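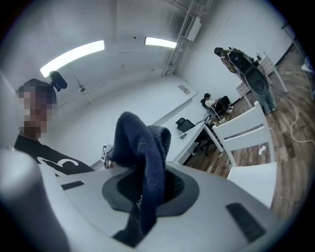 *Navy, knitted-looking cloth pushed up through the ring of a hand-held gripper, Clatden room.*

# Cloth jams on the Zernby hand-helds: your questions

Updated 8 February 2024. Covers the fault logged as 2844, in which fabric goes into the ring and declines to come out again.

## What goes wrong?

Soft cloth gets drawn into the opening and bunches under the rubber. The gripper carries on reporting a perfectly good grasp, and will do so for as long as you care to stand there. We had 35 jams in May, 4 of them bad enough to split a ring.

## Which fabrics are worst?

Knits. Jumpers, jersey, anything with a bit of give that folds over on itself. Tea towels behave. Denim has never troubled us, apart from being denim.

## It's jammed. What do I do?

1. Stop recording.
2. Switch the gripper off at the handle and wait for the light to go out.
3. Put it down on a table, ring upwards.
4. Ease the cloth back out the way it went in, a fold at a time.

Don't pull from below. Don't use scissors, a biro or your teeth. Two of those have been tried.

## Can I free it with the power on?

No. If the gripper decides to regrasp, your finger is just another soft object. This is the one part of the page we'd like everyone to read.

## Why didn't the software notice?

The slip check was tuned on boxes and cups, which don't fold. Chi-keung Shek is rewriting it for the Virden release. Until then, the slip check is you.

## Is my recording ruined?

Usually only the end of it. Mark the take as "jam" and leave the file alone. Please don't delete it – Hsueh wants the failures more than the successes, and currently has to beg for them.

## How do I know the ring is damaged?

Run a fingertip round the inside with the power off. If you feel a nick or a loose edge, change it. Spares are in drawer 77, which sticks. Lift, then pull.

## Can I just wear the old ring in a bit longer?

You can't. A nicked ring catches the very next thing you give it, and then you'll be back at the top of this page.

## Who do I tell?

Add a line to 2844 with the fabric, the gripper number and whether the ring survived. "It ate my jumper" has been received several times and is hard to act on.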